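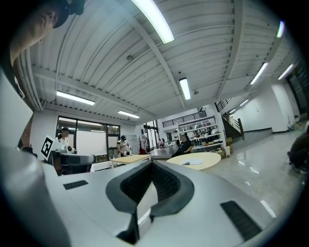 Marker board up, seen from the gripper.

I've been asked a few times now for the rules we use when recording with the hand-held grippers, mostly by people setting up their own room. They live in a shared file that has been edited so often it's hard to follow, so I've written them out again in ordinary sentences. They aren't a standard. They are what we settled on after a bad April, when we had to throw away 900 recordings out of a batch of 3,000.

Most of those were lost to one mistake. A mount had been taken off for cleaning and put back at a slightly different angle, and everybody carried on with the old calibration. The recordings looked fine when you played them back. The hand positions worked out from them were wrong, and by the time Natsumi Kobori spotted it in the plots we had moved on to another task. So the first rule is the dull one.

Calibrate at the start of every session and after anything has been unscrewed, dropped or swapped. One person holds the board, another handles the gripper. The board has to be tilted as well as moved, left and right and towards the ceiling, and it should be taken out to the corners of the view, where a wide lens bends things most. Hold it by the edges. A thumb over the black square means that view is no use. We keep the board flat in a drawer when it's not out, and if the print gets scuffed it goes in the bin. Don't reprint it on whatever printer is nearest without measuring the square afterwards. We did that once at Plondby and the scale was off by enough to matter.

Write the calibration number in the log before you record anything. If there is no number in the log, the session doesn't count. This sounds harsh when someone has put in a full afternoon, and I have had the argument more than once, but we've held to it.

Lights next. Turn on every ceiling light you intend to use and leave them alone until the session is over. If the room has big windows, note the time and whether it's bright out. We don't try to block daylight any more. Kos, the first room we worked in, had blinds, and all we got from them was a model that was good at working with the blinds down.

Floors and tables. Shiny floors throw the lights back at you and tracking software can latch on to the reflections. You can't do much about a floor, but you can choose where you stand, and you can turn so that there is something with plenty of detail in view. Shelves full of odds and ends are very good for this. A bare white wall is the worst thing you can point at. I used to tidy the room before recording and I've stopped doing that, apart from keeping the walkways clear.

People. Everyone who could end up in view has to have agreed to it in writing, including visitors and whoever is only there to mend something. The lens is wider than people expect. It will pick up someone leaning over the gripper and someone sitting at a table well behind. We ask before the session, and anyone can say no and go and work elsewhere, with no need to say why. Letters, screens and name badges get put away. Jurker wanted us to rely on blurring faces afterwards. I don't think that's good enough on its own, so we do both.

Hands and backs. A gripper doesn't feel heavy for the first few minutes. We stop after 27 minutes at the longest, which was Inance's number originally and I've never found out where they got it. It seems to work. Swap over, sit down, have a drink. If your wrist aches, say so and you're done for the day. Tired people also make jerky recordings.

Failed attempts stay in. If you drop the cup, finish the attempt, mark it as a drop and go again. Don't delete anything yourself. Only one person here deletes files, and she does it from a list that two of us have read.

The written version has 18 rules. I've left out the ones about file names and battery charging, as they won't match your setup anyway. The battery one comes down to labelling them and never putting a flat one back on the charged shelf.

I still haven't got a good rule for how often to change the objects people are picking up. At the moment we change them when someone complains of being bored. If you do it a better way, leave a comment.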